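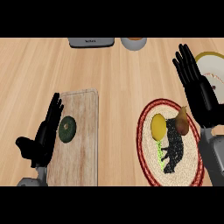 November, bench notes: sourdough starter, flour comparison

Carried on from the last page. Two flours left on the list, the Rarkstead strong white and the stoneground rye that Gholamreza brought back from Stiltport. Both starters were taken from the same parent jar and have had the same feeding for the past week, equal weights of flour and water, morning and evening.

07.40 Fed both. Jars marked with a rubber band at the level of the paste. Kitchen at 21 degrees by the wall thermometer, which I trust more than the one on the oven.

09.15 Rye already domed. White flat, a few bubbles against the glass.

11.30 Rye has nearly doubled and smells of apples. White up by a third. Stirred neither of them, although I was tempted with the white.

13.00 Rye at its peak and starting to sag in the middle. White still climbing. Same order as last time, so I am happy to say the rye is simply quicker and stop testing that part.

Dough

Used the white starter for the main batch, at 152 g to the kilo of flour. Water held back by a couple of spoonfuls because the last batch spread badly when it was turned out. Salt went in after the first rest. Fatemeh thinks it should go in at the start and save a step. Her loaves are better than mine so I will try it her way next time, but one change per batch.

Four folds, half an hour apart. The third was the one where it came together. After the fourth it held its shape in the tub and I left it alone until the evening.

Shaping was poor. Too much flour on the board, so the seam would not seal on the second loaf. Brushed it off and pinched it shut, which worked well enough. Both into baskets and into the fridge for 9 hours.

Baking

Loaf one in the Mohammadi pot, lid on for the first part and off for the rest. Good spring, ear opened along most of the cut. Crust a shade darker than I like underneath. The shelf wants to go up a notch.

Loaf two on the stone with a tray of water below. Flatter, paler, split at the side near the bad seam. Crumb was fine once cut, a bit tight at the base.

Gholamreza tried both and preferred the second for toast. He has asked for a rye one with caraway – I said yes, but after the Skuraritz flour has had its turn, as that bag was opened first.

To do

Salt at the start, everything else unchanged.
Move shelf up one.
Rice flour for the baskets, the white sticks.
Ask Fatemeh how long she leaves hers before cutting. I cut mine warm again and the knife gummed up.
Label the jars on the side as well as the lid. The lids got swapped at some point during washing up and I had to go by smell.

Rye starter fed again at 20.10 and put in the fridge. White left out overnight.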